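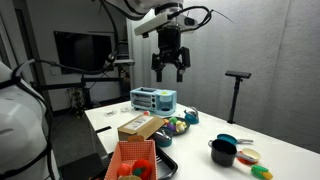

Progress report to Sivico, January
Project: Clustside play kitchen sets

1. Work done
The grant covers toy kitchen sets for four Clustside playrooms. Sorting of the 173 donated and purchased pieces is complete. The pieces were checked for cracks and sharp edges, wiped down and entered in the stock list. Toy food is listed apart from cookware. The light blue toaster oven is listed as an appliance, and the peppers, corn and other vegetables are listed by type. The checkered basket is entered as storage.

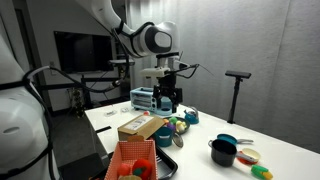 2. Items outstanding
Small parts remain the slowest group. The clear cup with the curved gray blade is entered under "blender parts" until its base is matched.
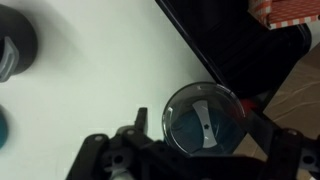
Shojaei has agreed to supply replacement lids and handles at no charge. Roleck will supply the shelf bins. Spending to date is $1,000, all of it on cookware and labels.

3. Next period
Pack the four sets, attach a contents card to each, and deliver to Clustside.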